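How to Press and Store a Run of Comic Books
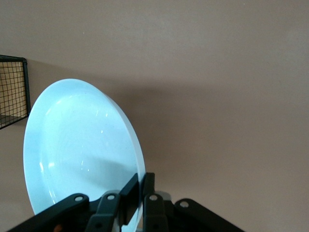 Pressing removes non-color-breaking bends, finger dents and spine rolls from the cover. It does not remove creases where ink has cracked, and it does not clean the paper. Check each issue under a low side light before you start and set aside any with brittle or brown pages.

What you need

A heat press with a flat platen and a digital timer
Silicone release paper
Copy paper, cut to the size of the interior pages
Two stiff backing boards per issue
Mylar or polypropylene sleeves, current size

Steps

1. Dry clean the cover with a soft vinyl eraser. Work away from the spine and brush off the crumbs.

2. Place a sheet of copy paper inside the front cover and another inside the back cover. For square-bound issues, add a shim so that the spine does not carry the full pressure.

3. Lay release paper on both sides, then a backing board on both sides.

4. Set the press to 150 degrees Fahrenheit for modern glossy stock. Newsprint issues with older covers can go to 177, but test a low-value copy first.

5. Close the press for 70 seconds. Turn off the heat and leave it closed overnight.

6. Remove the stack and check the staples. If a staple has marked the centerfold, use less pressure on the next issue.

7. Sleeve the issue with a fresh board and store it upright.

Variant covers

Foil and spot-gloss covers can stick or turn cloudy. Skip the heat and use weight only. The Hornden foil variants, limited to 1,000 copies, lose their finish quickly. Connecting covers should be pressed with the same settings across the set, or the edges may not line up when displayed.

Written by Neelam Bisht. Settings last revised March 2023.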